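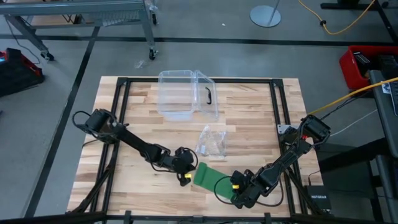 Geelong, April

If you've got two arms sharing one table, sooner or later they'll argue about who gets the middle. Mine did it for weeks. I'd ask both grippers to go for the same strip of green cloth and the planner would either give up or send one elbow on a grand tour of the ceiling. So here's how I set up shared-workspace planning in Sorley, in the order I wish I'd done it the first time.

I'm assuming you've already got Sorley talking to your motors and you can jog each joint from the console. If you can't, sort that first, then come back.

Step 1: Put both arms in one world

Sorley's default is one planner per arm, and each planner has no idea the other arm exists. Open your workspace file and move both arms under a single group called "pair". Give them one origin. I use the near left corner of the timber, right where it meets the frame, and measure both shoulders from there with a steel rule. My first go was 29 mm out on the right arm and I spent an entire evening blaming the solver (sorry, solver).

Step 2: Add the table and the frame

Model the tabletop as a plain box and the black extrusion as four thin ones. Don't skip the extrusion! It sits proud of the timber on my bench, and a gripper coming in low from the side will find it. Set the padding to 2 mm for the tabletop, otherwise you'll never be allowed to pick up anything as flat as cloth.

Step 3: Fatten up the cables

Looping cables on the arms aren't in the robot model, and the planner will happily drive one arm straight through the other's wiring. I wrap each forearm link in a capsule a good bit fatter than the link itself. It's ugly in the viewer, but it works a treat.

Step 4: Limit the wrists

Under "limits", cap the wrist roll at 358 degrees total. With the full turn allowed, Sorley sometimes treats the two ends as neighbours and unwinds the whole wrist halfway through a move.

Step 5: Sort out the clear stuff

Perception time. I run Bemberg for segmentation, and coloured cloth is dead easy for it. Clear plastic is another story - a crumpled bag or an open tub can come back as a spray of shiny blobs, or as nothing whatsoever. Turn on "hold last mask" and set the confidence to 80. Then add the tub by hand as a fixed obstacle, lid included. An open lid sticks up a fair way further than you'd think when an elbow is swinging over it.

Step 6: Decide who yields

In the "pair" group, set the priority to "nearest". Whichever gripper has less distance left keeps going and the other one slows. I tried "left always" for a while and the right arm just sulked in its folded pose.

Run it at quarter speed with your hand on the stop button. If the two paths still clash near the centre, shift one grasp target closer to its own end of the cloth and plan again. I've put my workspace file in the Livum downloads folder - change the shoulder offsets before you load it.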